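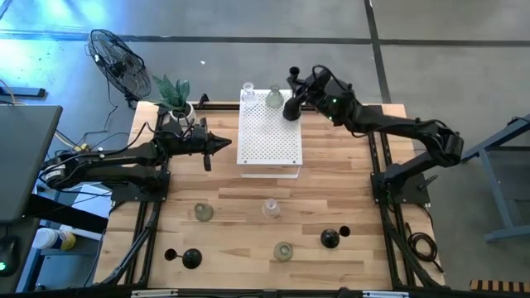

4 min read

Search this manual
Type a keyword
Go

Filed under: Setup Guides > Glass Storage > Countertop Racks

Print this page | E-mail this page

Section 3. Placing and Loading the Perforated Rack

3.1 Scope

This section covers placement of the Toltard perforated rack on a wood worktop and the loading of drinking glasses and goblets. It applies to the white rack with the flat top only. For the wall-hung version, see the Hekmont supplement. Cleaning of the rack is covered in Section 5.

3.2 Before You Start

Check that the following are on hand:

- Rack, assembled as described in Section 2
- Soft cloth, lint free
- Small level
- Screwdriver supplied with the rack

Inspect each glass for chips at the rim and at the base. Set damaged pieces aside. Do not load them.

CAUTION: Butcher-block surfaces can swell along the joints if water is left standing. Wipe the worktop dry before the rack is placed and again after each use.

3.3 Placing the Rack

1. Clear an area near the back center of the table. The front of the table stays free as a working area.

2. Set the rack down with the lower lip facing you. The perforated top must face up.

3. Press lightly on each corner in turn. If the rack rocks, turn it a quarter turn and test again. If it still rocks, the table is uneven; go to Step 4. Otherwise go to Step 5.

4. Place the level on the perforated top, first side to side and then front to back. Correct the table at its feet. Do not put folded paper or cardboard under the rack.

5. Check the two round fasteners near the front corners. Both should be snug. Tighten by hand with the supplied screwdriver. Do not use a power driver.

NOTE: Fasteners may loosen during the first 7 days of use. Check them once in that period and then once every April, or whenever the rack is moved to another table.

3.4 Loading Order

Load the rear edge first and work toward the front. Reaching over loaded glassware is the most common cause of breakage.

1. Place the first glass at the far left corner. Clear glasses go here.

2. Place the second glass directly to the right of the first, along the same rear edge. Tinted glasses, such as the pale green Mitetti, may stand next to clear ones. Leave enough space between them that they do not touch when the rack is bumped.

3. Place goblets at the rear right corner. Keep hold of the goblet until it is fully supported. With the cup end down, the small round end points up and is easily caught by a sleeve or a cable.

4. Fill the remaining space from the rear toward the front lip. Stop when the next piece would overhang the edge.

CAUTION: A goblet with a wide cup and a small foot is top-heavy when stood upright. Do not place it upright at a corner of the rack.

NOTE: Dark glassware hides water spots and hairline cracks. Hold it up to a light before loading.

3.5 Glass Shapes

Glasses that are narrow at the top and flare out lower down are stable standing as shown on the rear edge. Grip them at the narrow part. Straight-sided glasses may be placed either way up.

Stemware taller than 146 mm should not be used on this rack. Use the Ilie deep rack for those pieces.

3.6 Unloading

1. Unload from the front lip toward the rear edge.

2. Lift each piece straight up before moving it sideways.

3. Wipe the perforated top with the cloth. Pass a dry corner of the cloth under the rack.

Concrete floors give no cushion to dropped glass. If a piece breaks, sweep the whole floor around the table, including under it, before work continues.

3.7 Revision Notes

Revision 2. Step order in 3.4 changed; goblets moved from front to rear. Text by Raluca Ghiță, checked by Beatrice Urio. August 28, 2020.

Tags: glassware, racks, wood worktops, stemware

Print this page | E-mail this page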